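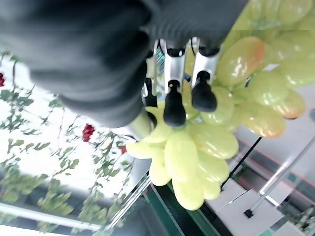 Why does fruit go brown?

Cut an apple, leave it on a plate and go and do something important, like looking for your other shoe. When you come back the white bits will have turned the colour of old tea. The apple isn't cross with you. It has met the air.

Fruit is built from tiny boxes called cells. Inside each one, different juices are kept apart, a bit like cousins at a wedding. Slice through the boxes and the juices mix. Add oxygen from the air and a helper called an enzyme gets to work, making a brown colouring. It's much the same stuff that makes a bruise on a pear.

Is it safe to eat?

Usually, yes. It just looks like something a horse turned down. Fuzzy mould is different – put that in the compost.

How do you stop it?

Squeeze lemon juice over the slices. Enzymes hate acid and go on strike. Cold slows them down too, so the fridge helps a bit. Grown-ups will suggest eating the apple straight away, and annoyingly this works as well.

Why do bananas go spotty?

Bananas give off a gas called ethylene, which tells fruit to hurry up and ripen. You can't see it. Put a hard green pear in a paper bag with a banana and the pear gets the message too.

Try it yourself

Cut an apple into 8 slices. Put lemon juice on four of them and leave the rest alone. Look again after lunch and draw what you find. Brown crayons are at the bottom of the box, under everything else.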